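Noonan Bin Set

The Noonan Bin Set is a collection of recorded robot picks, made for training a learning system to take loose pieces out of an open bin. Put together by Vuvex at its Gandimthorpe workshop, under Kgomotso Xaba. Usually shortened to Noonan, or NBS in older notes. It holds 1782 recorded tries, of which 1114 are marked as good picks. The rest are misses, drops and stops, and they are kept in the set on purpose.

Background

Vuvex had an earlier set, Oltmont, recorded with single pieces on a flat table. Systems trained on it did fine in the open and poorly near walls. Grasps at the foot of a slope were the worst. Noonan was started to fill that gap — same arm, new bin, more clutter. Recording began in October and ran in short blocks, mostly mornings. Oltmont is still used for early training, with Noonan added after.

Collection

Each try starts from a fresh layout. Pieces are tipped in by hand and left how they land, apart from layouts where one piece is fully buried, which get tipped again. The person at the pendant steers the arm to a grasp, closes, lifts, and moves clear of the rim. Joint positions, finger opening and the camera view are saved together under one try number. A block is 60 tries, then a break and a check of the clamps.
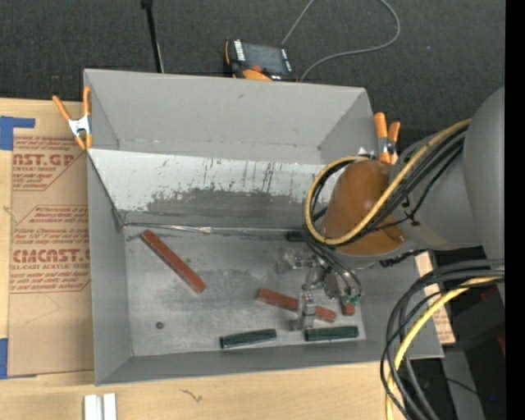 Layouts in Noonan are sorted by how hard the grasp is, not by how many pieces are in the bin. Xaba's notes use three grades: free, leaning and blocked. Red bars and dark green pieces together make what the notes call a mixed layout, and a green piece at the foot of the sloped panel, or one partly hidden by cables, is graded blocked from the camera's side even when the fingers could reach it. The grade is given from the fixed view only, before the arm moves. Long bars lying at an angle need the wrist turned first, and the turn is recorded as part of the try. Early tries left it out and had to be redone.

Labels

Every try gets an outcome (good, miss, drop, stop), a grade, and the color of the target. A stop means the operator quit before closing. Labels are entered right after the lift, then read over by a second person on Wednesday. Roughly 5 percent got changed on the second reading, mostly drops that had been put down as misses. Where the two readers dissagree the try is kept with both labels.

Bin wear

Scratches and stains on the bin floor and panel were left as is. An early version trained on a clean bin took dark marks for small parts, so a worn bin was thought more useful. No cleaning between blocks. Marks are not labeled.

Known problems

Only one bin, one fixed view. Red targets are over-represented in the first blocks, since operators tended to go for the long bars first — later blocks name the target color before the try. Hoses and cables cover part of the bin in many views, and no masks are supplied for them. Finger opening is missing from a few early tries, these are flagged in the index. No force readings at all.

See also

Oltmont set
Bin picking
Teleoperation
Learning from demonstation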